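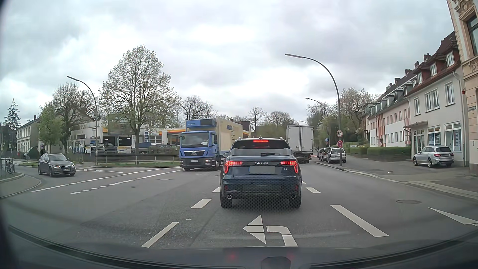

Gray Mornings on the Giteva Road

I love a good intersection. I know how that sounds! But stand at one for 20 minutes with a coffee and you get box trucks, hatchbacks, family SUVs, delivery vans, all of them sorting themselves out by paint and patience. This gallery is my running collection from the drive between Kerklow and Stesham, a road I've now done more times than I can remember and still look forward to.

The Lynk & Co 01 is a favorite of mine from behind. Dark blue suits it, and I'm very fond of those angular taillights with the name spelled out between them.

MAN box truck, blue cab, with the refrigeration unit up top in blue as well. Matching! Adom Sarpong drove reefers for 14 years and can talk about those units through an entire lunch (he has, and I enjoyed every minute).

Audi hatchback at the mouth of the side road, headlight on. Dark gray car, heavy gray sky, gray asphalt, and somehow I think it looks terrific.

Road paint fans, I haven't forgotten you. A big white left-turn arrow, lane dashes, and two dotted lines running diagonally across the side road. Manhole covers too, for those who write in about them.

More from the Stesham end in August, when the light is better and I've cleared some space on the card.

Words and gallery by Ekow Opoku

Recent galleries
Trucks at Appiah Market, 7 a.m.
Kerklow Bus Station in the Rain
21 Roundabouts
Hatchbacks of Stesham
2,000 Miles of Lane Markings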